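Parcels, parcels and more parcels

I said yes to a few shifts in the Tilten sorting room because our own Skumness office goes quiet in July, and I've come home every night with aching wrists and a silly amount of enthusiasm for crates. I'd never given a crate a second thought before!

The blue plastic ones with the holes are my favourites. They're light for their size, and you can see through the slots how full they are before you go lugging one across the room.

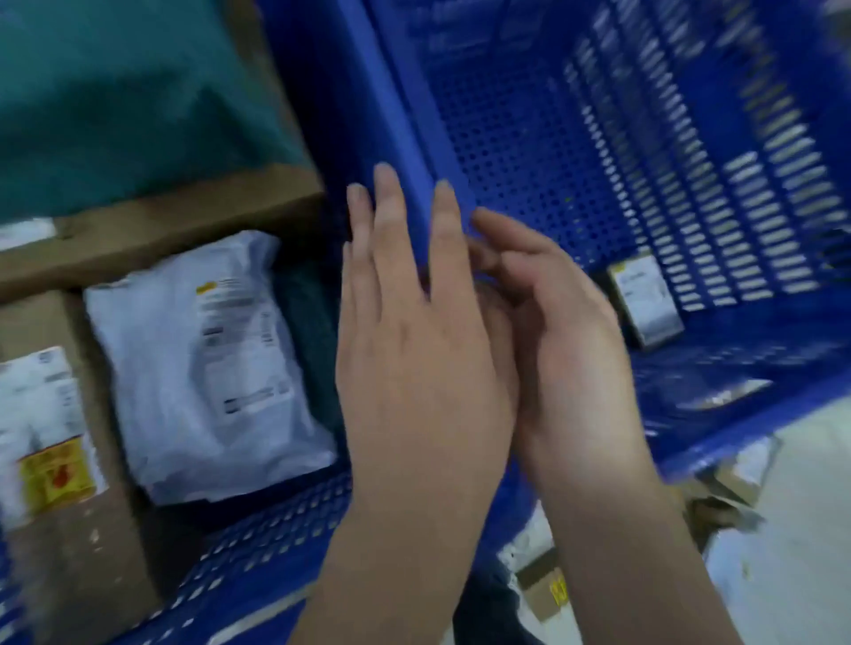
By Þórarinn Ravn, Skumness office

Get both hands on the rim, that was the first thing I learned. It's thick and smooth, so it doesn't dig into your fingers the way the old wire baskets did, and you've got a decent hold even if there are only a couple of small boxes rattling about in the bottom. Big parcels go separately, and the fabric sacks are a whole other skill (I'm still hopeless at folding them).

Saturday was the Bustville load – 3,020 items, and we'd finished by 2. I had a cheese roll in the yard and nearly fell asleep on the bench.

If you fancy a shift yourself, ask Vigfúsdóttir at the front desk for the rota. There are about 5 places left, and gloves are in the cupboard by the door.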